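Cushions, throws and the sofa: your questions

Our Monday living room mornings at Gravemier always bring in a pile of questions, and I love every one of them! The ones that come up most are below.

Do I need to book?
No, just turn up. Shoes off if you can, as we do a lot of our sorting on the carpet.

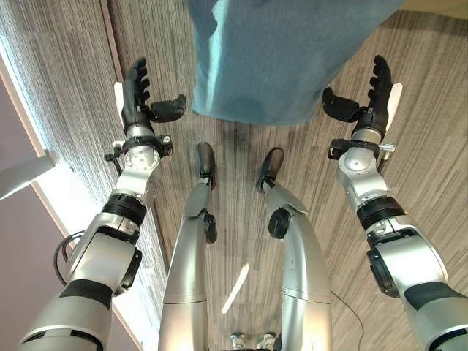 How often should I plump my cushions?
Every evening, if you ask me. It takes two minutes and the room looks so much happier at breakfast. Hold the cushion by both sides, squeeze it in, let it go, then turn it round and do the other pair of sides.

Should an armchair have its own cushion?
Yes, yes, yes! One big one in a colour you really like is plenty. I'm very fond of blue-greens on cream or beige.

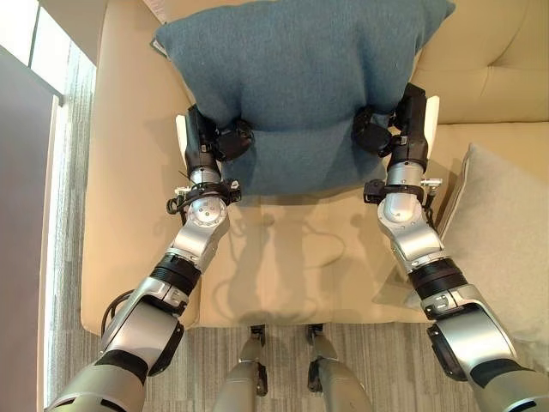
Feather fillings need more plumping than fibre ones, but they do sink in beautifully when you sit down. Try both before you choose.

My cushion has gone flat. Is it finished?
Probably not. Take the cover off, give the pad a good shake and leave it by an open window for the afternoon. If it still sags, put a new pad in the old cover.

What do I do with everything that gets left on the sofa?
Pick it all up in one go, before you touch the cushions. Jumpers go upstairs and blankets get folded in thirds and laid over one arm. I do mine while the kettle boils and it's surprisingly good fun.

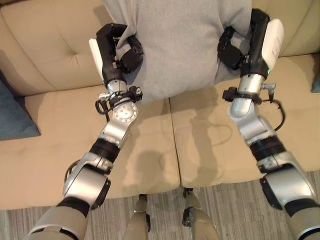
Soft grey knit on the beige tufted sofa.

How do I get crumbs out of a tufted seat?
A soft brush first, working towards the front edge, then the small nozzle on the vacuum.

Who answers these?
Me, Elaheh Rezaei. Keep them coming, especially the odd ones about footstools.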